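Getting Old Radio Tapes Onto Your Computer Without Wrecking Them

I've been transferring airchecks and home-recorded radio tapes for years, mostly my own, and people keep emailing me the same handful of questions. So I finally sat down and typed up how I do it at my kitchen table and out in the workshop.
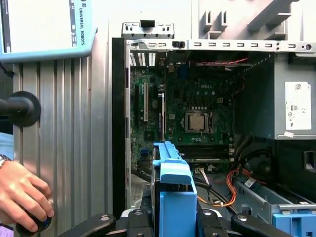
First thing, before you press play on anything: fast forward the tape all the way to the end, then rewind it all the way back. A cassette that has sat in a shoebox since high school gets packed tight on the reel, and the layers like to stick to each other. Running it through once evens out the tension. If it squeals or drags, stop. Take it out, give the flat side a couple of smacks against your palm, and try again. I know that sounds like something your uncle would tell you, but I got it from Faustino Cisneros, who ran the overnight board at a little station in Rokgate, and it has saved more tapes for me than any gadget I ever bought.

Clean the heads. Then clean them again! I use 99 percent isopropyl alcohol and the long wooden-stick cotton swabs, and I keep going until the swab comes away white. Get the pinch roller too – that's the little rubber wheel – but go easy with the alcohol there and let it dry before you load a tape. I clean after every 7 tapes, or sooner if one of them leaves brown gunk behind. Skip those cleaning cassettes with the scratchy ribbon. I ruined the top end on a perfectly good deck with one.

About azimuth. (Don't run off, this is the one that matters.) Your tape was probably recorded on somebody else's deck, and the head on that deck was tilted a hair differently from yours. That's why it sounds like the DJ is talking through a sock. There's a small screw beside the playback head, usually on the left or with a spring under it. Put the playback in mono, turn the screw a tiny bit at a time, and listen to the hiss and the cymbals. When they're at their brightest, quit. Mark where the screw started with a dot of nail polish so you can get back.

Shells that are glued shut and have lost their pressure pad can go into a new shell. Buy the kind with five screws. Work over a cookie sheet with a dish towel on it so the rollers don't go bouncing under the stove, and take a picture of the tape path before you lift anything out. I didn't do that with a tape from Sisthorpe and spent a whole November evening untwisting it.

Recording levels: leave yourself room. I let the loudest jingle hit around minus six and don't touch it after that. Radio was already squashed flat before it reached your tape, so there's no prize for making it louder. Save it as WAV, 24-bit if you have the space. You can make your MP3s later.

Don't go wild with noise reduction. A little hiss is fine. Too much processing and the sweepers come out sounding like they were recorded underwater, and I've thrown away whole evenings of work over that. If there's a hum, look for a ground loop first, or just move the power brick away from the deck.

Name the files as you go. Station, city, year, who's on the air, which side of the tape. I got lazy at number 42 and ended up with nearly 300 files called "side B new." Never again.

For storage, stand the cassettes on edge, rewound, in a closet on an inside wall. Keep them out of the garage and the attic, and away from speakers – big magnets. I still use an old Magaña fruit crate with a strip of felt in the bottom and it fits them nicely.

And keep the tape after you've copied it, even the ugly ones.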